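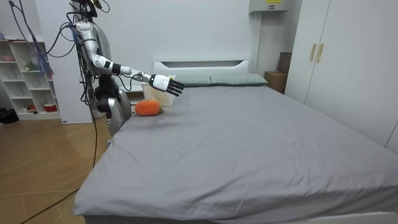

The humanoid at work in the bedroom set-up, with the orange plush toy on the bed and the white basket by the headboard.

Tidying robot learns from its own near misses
Feb 19, 2026

I've been following the bedroom tidying work at Bemeck for a while now, and this week they finally put some numbers out, so of course I dropped everything to read them!

The question is a simple one. If you teach a robot by guiding it through a job, do you throw away the goes where it fumbles? Most people do. The Bemeck team kept theirs. They recorded 872 guided runs of soft toys going from bed to basket, and 238 of those had a slip or a bad grasp that the operator then put right. Their training method, which they call Trallix, gives extra weight to those recovery moments (the few seconds between the fumble and the fix).

Trained on everything, the robot got the toy into the basket in 85 per cent of its test runs. A second version, trained on 670 runs with most of the fumbles stripped out, did noticeably worse, mainly when a toy landed in a crease of the sheet. I love that creases are the villain here. I can't fold a fitted sheet either.

A few grumbles from me. It's all one room and one bed, and the toys are squashy, which is kind to a robot hand. I'd like to see it try a hardback book or a pair of glasses. The team says the next round moves to a second bedroom in their Wurdale flat in March, with pillows to straighten as well, and I've already asked if I can come and watch.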